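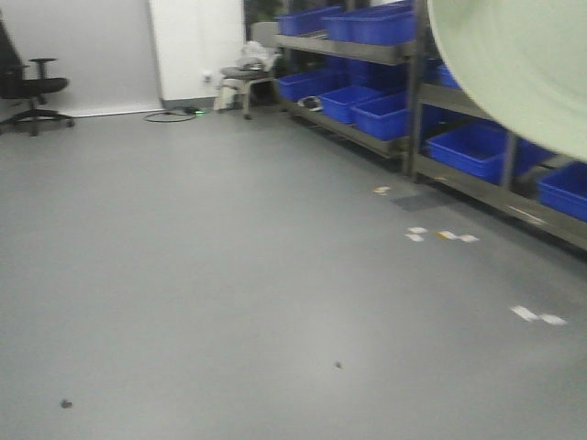 Blue Bins and a Clear Floor: A Visit to the Stosthorpe Parts Room

22 February 2019

The manager of the Stosthorpe parts room likes to talk standing up. We had barely got our coats off before she was halfway down the shelving with one hand on a bin, telling me how the place used to run on cardboard boxes and good memories. She has been with Prindix, the small repair business that rents the building, for long enough to remember both very well.

"You would ask where the hinge pins were and three people would point in three directions," she said. "And all of them would be right, because the hinge pins were everywhere!"

Prindix mends fittings for shops and school kitchens, and over the years it had gathered over 2000 kinds of small parts, many of them saved from jobs long finished. (I come from a family that keeps jam jars of screws, so I felt quite at home hearing this.) Last winter the decision was made to start again with one style of bin in one color, on metal shelves, and to let go of anything that had not been asked for in years.

I wondered why blue. She laughed and told me it was the color the supplier, Harkis, could send soonest.

"I wish I had a better story for you. But I've grown fond of it. You walk in with the lights on and it's a cheerful sort of room now, and on a gray morning up here that counts for something."

The order was for 49 bins, and not all of them are out at once. She likes to have empty ones standing ready on the shelves, which took some of her coworkers a while to get used to. An empty bin looked to them like wasted space. To her it is room for the delivery that comes at four in the afternoon when everyone is thinking about going home.

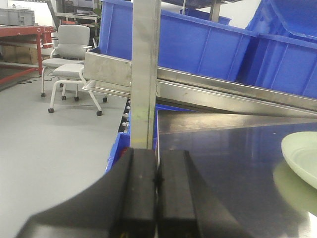 Blue bins beside the long stainless steel chute.

Talking about the bins themselves brought out the enthusiast in her, and I'm afraid I encouraged it. What she cares about most is the rim. A thick, rolled rim is kind to the fingers, she explained, and you can get a proper hold of it when the bin is full of brass. The old boxes had no rim at all, and they went soft in damp weather, and sooner or later the bottom fell out of one and you spent your lunch hour on your knees.

"I've picked up 200 washers off a floor," she said. "You only want to do that one time in your life, and I've done it a good deal more than that."

She is just as firm about the ribs in the side walls, which she says keep a bin from bowing when it's loaded, and about never filling anything to the top. A hand's width of space is the house rule. It lets you reach in and stir things around without half of them jumping out, and it keeps the weight down to what a person can carry without grumbling.

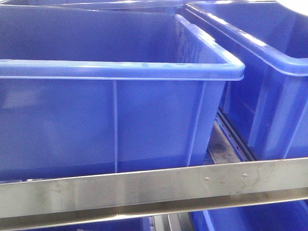 Rolled rims and ribbed sides: the bins seen close up.

We moved on to cleaning, a subject I had expected to be short. It wasn't, and I enjoyed every minute. The bins get a wash in warm water with a drop of dish soap, then they are turned over on towels until morning. The steel is wiped along the grain with a soft cloth, and she is relaxed about the scuffs and smudges that come with using it. She did try for a spotless room in January, and gave it up after two weeks with (she says) a great sense of relief.

The floor she is less relaxed about. It's smooth and pale and she wants to be able to push a broom from one wall to the other without stopping, and that is why she is so pleased to have wheels under the racks. Before, whatever rolled under a shelf stayed under it. When they finally moved the old wooden units they found a lunch box, a tape measure and a whole set of keys from the days when Ó Conaill had the building as a bakery.

"I sent the keys back to them," she said. "They wrote such a nice note. They thanked us and asked if we had found the other set."

She hadn't, though she still looks.

I asked what she would tell someone starting on a garage or a stockroom of their own, and she thought about it for a good while, straightening a bin as she did. Start with the floor, she said in the end. Get everything up off it, even if it's in the wrong bin, and sort later with a cup of tea beside you. Put the heavy things low and the things you want every day at the height of your elbow. And leave the labels until last, after you have lived with the arrangement for a month or so, or you'll be peeling them all off again.
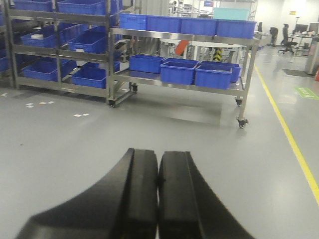 On that last point a coworker disagreed, calling over that labels ought to go on the very first day, even if they were only scraps of masking tape, and that he had lost most of an afternoon to unmarked bins of springs. She let him finish. Then she admitted that the springs had been her doing, and that masking tape might be allowed after all, as long as it was put on straight.

They were still discussing the springs when I went to find my coat.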